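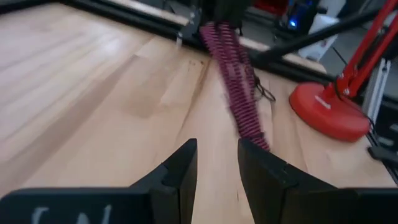 Werktisch mit heller Holzplatte, davor eine Spiralfeder in Magenta-Pink. Abdruck honorarfrei.

PRESSEMITTEILUNG
Luvenville, 20. Juli 2018

Ein Tisch für alle, die gern schrauben: Offene Werkstatt Momusside zieht in neue Räume

Ich schreibe diese Mitteilung selbst, also bitte nicht wundern, wenn sie etwas länger gerät als üblich. Aber ich freue mich einfach so! Seit Juni haben wir die Schlüssel für die alte Druckerei in der Salemer Gasse, und jetzt machen wir endlich die Türen auf. Auf 127 Quadratmetern darf dann gebaut, geleimt, gelötet und auch mal geflucht werden.

Am meisten liegen mir die Tische am Herzen. Sechs Stück haben wir, alle aus hellen Holzleisten, und ich habe wochenlang mit Alun Eynon darüber gestritten, ob die Platten lackiert werden sollen. (Ich war dafür. Alun war dagegen und hat gewonnen, jetzt sind sie geölt.) Man sieht schön, wie sich hellere und dunklere Streifen abwechseln, und ein paar kleine dunkle Flecken gehören für mich bei einem Werktisch dazu. Wer an so einer Platte arbeitet, soll keine Angst haben müssen, sie zu verderben.

Der zweite große Posten war das Licht. In der alten Garage hatten wir eine einzige Lampe, und die hing immer über dem falschen Tisch. Jetzt kommt das Licht von oben, und es ist so hell, dass man auch die winzigen Schrauben wiederfindet, die einem vom Tisch springen – na ja, die meisten.

Unser erstes Thema im neuen Haus heißt »Federn und Drähte«. Precious Gumede leitet den Kurs und hat sich gewünscht, dass es bunt wird. Es geht darum, wie eine Spiralfeder eigentlich arbeitet, wie man sie einhängt und was man mit dünnen Kabeln anstellt, die sich ständig verheddern. Ich habe den Probelauf mitgemacht und kann berichten: Wer eine Feder auch nur kurz antippt, hat danach eine ganze Weile etwas zum Zuschauen. Vorkenntnisse braucht es keine, Kinder ab sechs Jahren sind in Begleitung willkommen.

»Bei mir darf jeder erst mal alles anfassen, erklärt wird hinterher«, sagt Precious Gumede. Osaze Afolabi übernimmt die Holzabende und bringt seine eigenen Hobel mit, an die er sonst niemanden heranlässt. Das Material für die ersten Kurse stellt die Firma Vitudar aus der Nachbarschaft, dafür ein dickes Dankeschön von uns allen!

Zur Eröffnung gibt es Führungen, Kaffee und einen Flohmarkt mit Werkzeug, das wir doppelt haben – und das ist eine Menge, glauben Sie mir. Platz ist für 60 Gäste gleichzeitig, danach muss man eben kurz im Hof warten, da stehen Bänke. Der Eintritt ist frei. Die Kurse kosten ab Herbst 6 Euro pro Abend, Material inbegriffen. Anmelden kann man sich direkt an der Theke, eine Liste liegt aus.

Redaktionen, die vorab vorbeischauen möchten, melden sich bitte bei Arnulfo Carhuamaca. Er zeigt Ihnen alles, auch den Keller, wenn Sie unbedingt wollen.

Duván Condori
Offene Werkstatt Momusside, Luvenville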